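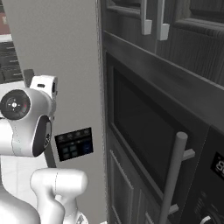
Every few months a crypto project decides that its main problem is having too many coins, and Solliveo is the latest to reach that conclusion. The plan, as posted in May, is to buy back tokens from the open market each week and lock them away for good, with the whole thing run by code so that no human hand can interfere. But somebody wrote the code, somebody holds the keys that can change it, and somebody picks where the money for the buying comes from.

That last part is where I get stuck. The Solliveo team says buybacks will be paid for out of "protocol revenue." Fine. How much revenue? The announcement runs to 13 pages and never says. It does say that the treasury may "top up" the program in slow weeks. The treasury is mostly made of Solliveo tokens. So in a slow week the project would sell its own token to raise cash, then spend the cash on its own token, and report the second half of that trade as demand.

I put this to Shanthi Kanagaratnam, who used to trade these things for a living and now mostly warns her friends off them. She thinks I'm being too hard. Public companies buy back shares, she points out, and plenty of them do it at silly prices. True enough. But a public company has to file accounts, and a shareholder can look up what was earned before deciding whether the buyback made sense. Solliveo holders get a dashboard with a green number on it.

We have also seen this before. Grimura ran a weekly buyback for 129 days. The price went up when it was announced, drifted while it ran, and fell hard when the team said it was "pausing to reassess." I held a small amount of Grimura at the time, so put some of my mood down to that. What bothered me more than the loss was finding out afterward that 716 wallets had been given early tokens with no lockup. Those wallets had a steady buyer every week, and they'd have been foolish not to use it.

Does Solliveo have wallets like that? Maybe not. The team could settle it in an afternoon by publishing the list of the top 200 holders with the insiders marked. People have been asking on the forum for weeks and the answer is always that it's "under discussion."

Until that list is out, I'd treat the buyback as an ad with a budget – and I'd want to know who is paying for the ad. Post the revenue figures, too, month by month, with the treasury's own sales on a separate line. If they hold up, I'll say so in this space.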